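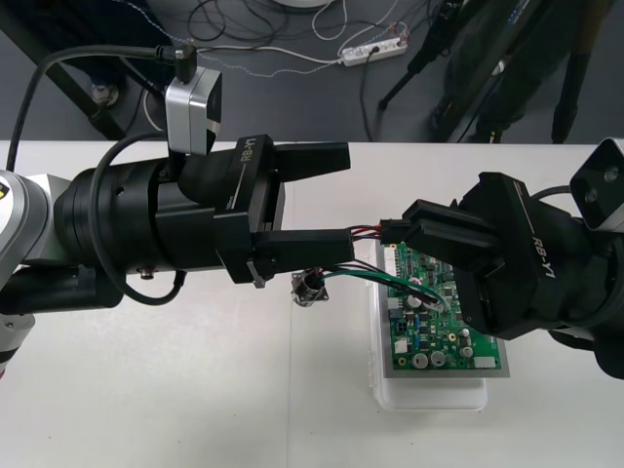 Stop Soldering Everything

Small rant, written fast before dinner.

Buy a cheap gadget now, open it up, and odds are the wires run straight to the board and end in a blob of solder. No plug. The motor is soldered, the battery is soldered, the little speaker is soldered. Somebody in an office saved a few cents per unit and you, the person with the broken thing on your kitchen table, pay for it with a Saturday's worth of swearing.

I want connectors back. Little black plastic ones, white ones, I don't care. A red wire and a black wire going into a plug that goes into a socket that only fits one way. Old idea. Cheap idea. Worked fine.

What set me off was a fan. A Dritetti desk fan, bought in February, died before summer was over. Not the motor, as I found out later. The switch board, a green thing smaller than a cracker. Dritetti will sell you the board, credit to them, I had one in four days. But the old board had five wires soldered to it and the new one came with five bare holes and a sheet of paper saying "installation by qualified person." I'm not a qualified person. I'm a person with a soldering iron from a garage sale and hands that shake if I've had coffee.

Did it anyway. Took all evening. Lifted a pad, burned the side of my thumb, got the fan running on medium only. It has one speed now. I sleep with it on medium.

Compare: my old Collomix radio. Heavy, ugly, tan. Opened it the same week to clean out a crackly volume knob, and every single thing inside comes apart by hand. Speaker on a plug. Battery box on a plug. The dial light on its own tiny plug with enough spare wire that you can lay the whole front face down on the table next to the rest and work on it like a normal human. Somebody thought about the next person to open it. Somebody left slack in the wire! I could have kissed them.

Slack matters, by the way. I've seen plugs on wires so short you can't get two fingers in there, and then what is the plug for. You end up pulling on the wires, which every manual says don't, and the crimp lets go inside the housing and now you have a loose red wire and a new hobby. Grip the plastic, not the wire. I know that. Everybody knows that. Give me some plastic to grip.

The other side. I've heard it, I'll be fair about it. Connectors cost money. Connectors work loose, they corrode in the damp, they take up room, and a good solder joint will outlast all of us. A reader wrote to me last time I complained about this and said he built marine radios for years and would never trust a push-on plug on a boat. OK. Fine. On a boat I believe him. Solder the boat. My fan is not on a boat.

And the room argument I just don't buy. These plugs are tiny now. I have a drawer with a Sturker assortment box in it, 426 pieces, crimp pins and housings mostly, and the smallest ones I lose if I breathe out. There is room inside a fan. There is so much air inside a fan base you could keep a sandwich in there.

The cost argument is real, I'll give them that. But look at how the thing gets assembled in the first place. Parts come from all over. Motor from one place, board from another, some bracket from a third. Somebody has to join them up, and clicking a plug in is quick work and needs no iron, no fumes, no waiting on the joint. You'd think the makers would want it for their own sake. Some do, obviously. Better laptops are full of plugs. Printers are full of plugs, I once counted my way out of one. It's the cheap stuff and, weirdly, the very expensive stuff that gets glued and soldered shut, and in the expensive case I don't think it's about cents at all.

There's a repair counter near me, Quách, at the back of a phone store. I took them a toy train board last winter. The woman there turned it over once and said if it's plugs it's thirteen dollars, if it's solder it's more than the train. Never heard the whole problem put shorter. It was solder. The train is on a shelf. It's a nice shelf train.

Which is where most of this stuff goes, or worse, the bin. Motor fine, case fine, battery fine, one dead board the size of a postage stamp, and out goes the lot becuase nobody can be bothered with the joints. I don't blame them. I nearly did it with the fan and I LIKE this stuff. My sister-in-law does not like this stuff. She would like to pull one plug, push one plug, and get on with her evening, and she could, easily, she hangs her own doors.

What I'm asking for isn't much. Anything that wears out goes on a plug: motors, switches, batteries, speakers, fans. Plugs that only fit one way. Red and black where it's plus and minus, and please stick to it, I had a lamp once with two black wires and a prayer. A hand's width of spare wire. And print on the board what goes where, there's always a blank corner, use it.

Does it add to the price? Around 400 people will write to tell me it does. Add it. I'd pay the extra dollar on the fan today, gladly, and I'd have had low and high speed all through August.

Until then, practical bit. If you have to open a soldered thing, and you've got the nerve, cut the wires halfway along instead of melting them off the board, and put your own plug in the gap. Write down the colors first. Take a phone picture too, the writing down never covers it. It's ugly and it adds a lump but the next time it breaks you're done in a minute. I've done it to the fan, the doorbell, and both flashlights. The doorbell has broken again since and I fixed it standing up, with my coat on.

Tea's burning. More on glued batteries next time, I have a list and its long.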